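Teaching cell inspection -- kitchen station, Drostton site
Arkura remote demonstration rig
Date of inspection: July 18, 2019

Before power-on

1. Emergency stop, operator's desk. OK. Pressed and reset from the chair.
2. Emergency stop, arm side. OK, but the lead runs across the walkway. Re-route before the next session.
3. Base bolts. OK. Paint marks still line up.
4. Speed limit in remote mode. Set to 18 per cent. Leave it there for new operators.
5. Wrist camera bracket. Tight. Lens wiped.
6. Gripper fingers. Serviceable. Surface wear only, no splits. Look again in February.

Remote control

7. Hand controller tracking. OK after a restart. It lost position once when the operator leaned back, and the arm held still as it should.
8. Dead-man switch. OK. Tested 3 times at full reach.
9. Video delay. Fail on first reading, 700 ms. Moving to the wired connection cleared it. Wireless is not to be used for teaching until Wendness have looked at it.
10. Gripper force. OK at the low setting. Operators coming from the box-stacking job tend to turn it up -- please don't, with cups.

Teaching by hand

11. Free-drive button. Stiff. Works, but needs a firm push. Spare ordered.
12. Arm drift when released. OK.
13. One person only inside the line while the arm is being guided. Not followed on the morning run; there were 2. Spoken to.

Work area, dish rack task

14. Rack steady on the worktop. OK. Push it by the side rail, not by the wires.
15. Crockery free of chips. OK. Check rims and handles before each session.
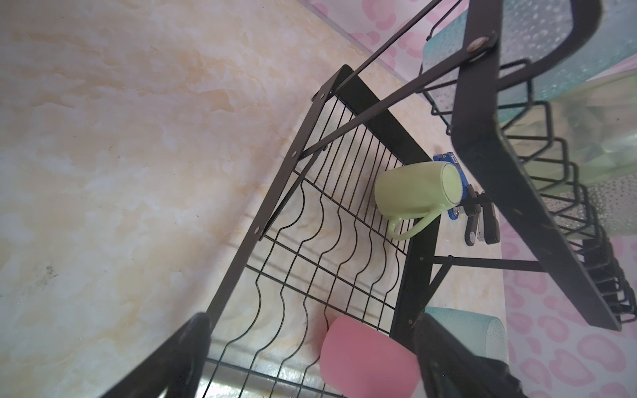 16. Approach path. Come in with the fingers open and close only when the cup is between them. The upper tier is the usual place for a knock, so bring the wrist up before moving across.
17. Mugs lying on their side. Allowed. Take them by the body. Two demonstrations with a handle grip were thrown out by Shabalala's reviewers and need doing again.
18. Wire snagging. Comment only. If a finger catches, let go of the controls and wait -- pulling back hard bends the wires and spoils the recording.

Result: passed for supervised use. Items 2, 9 and 11 remain open.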